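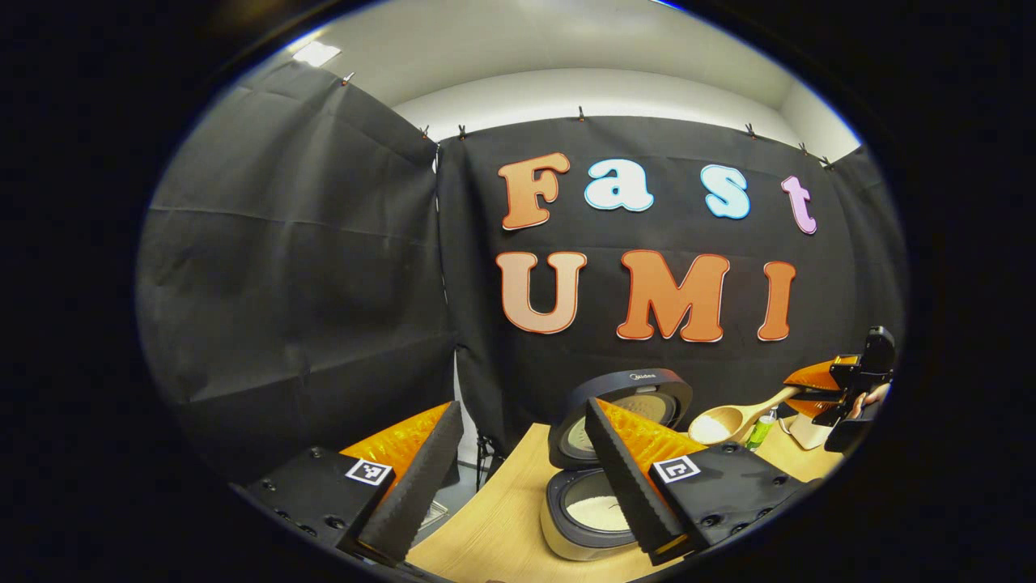

Mio Hoshino wrote:
> Did anyone get to the Ferndale open day in the end? I couldn't get away
> from work. Jhun says the rice demo was the one to see. Is it worth
> the trip to the April one?

Hi Mio,

Yes, I went with Gemma, and I'd say go! The rice table was my favourite by miles. You hold a gripper in your hand, with squashy orange fingers on it, and do the job yourself so a robot can learn from it later. Takumi was running the table and let me have a go with the paddle. I was dreadful. It's surprisingly hard to scoop rice when you can't feel it, and I kept wanting to use my thumb.

He told us they've saved 1,382 goes so far and want 1,927 before they train anything. Gemma asked about sticky rice and got a very long answer (she loved it, I went for coffee).

The Keltlow talk was a bit dry, sorry Kazuhiro. Parking is £2 and the machine only takes coins. Get there early if you want a turn, the queue was silly by lunch.

Is anybody driving down in April? I could do with a lift.

Jhun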